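13 June 2022, Patness bench, kitchen cell

Went over the Drandale cell rules with Abena Sulemana before starting. Speed cap stays at 18 percent. 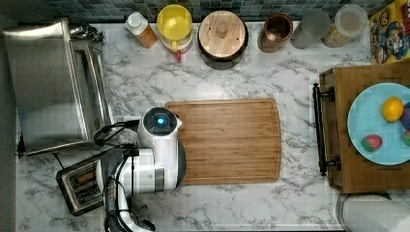

Rule 4 covers parking. No arm gets left over an appliance. With the wrist resting over the end of the cutting board it meets the rule, so I wrote that up as the reference park.

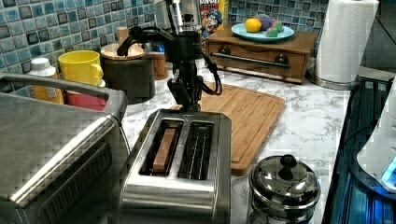
Rule 6 is the approach limit near metal housings. Araba Amoah wants the stop height written down per object. The gripper just above the back edge of the toaster is as low as I would allow with a slice in the left slot.

Filed under Appiah log 22.

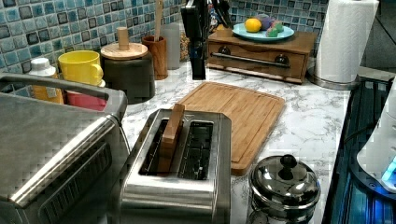 Rule 6 goes to Wesirthorpe for sign-off once the stop heights are in. Still need to check e-stop reach from the stool.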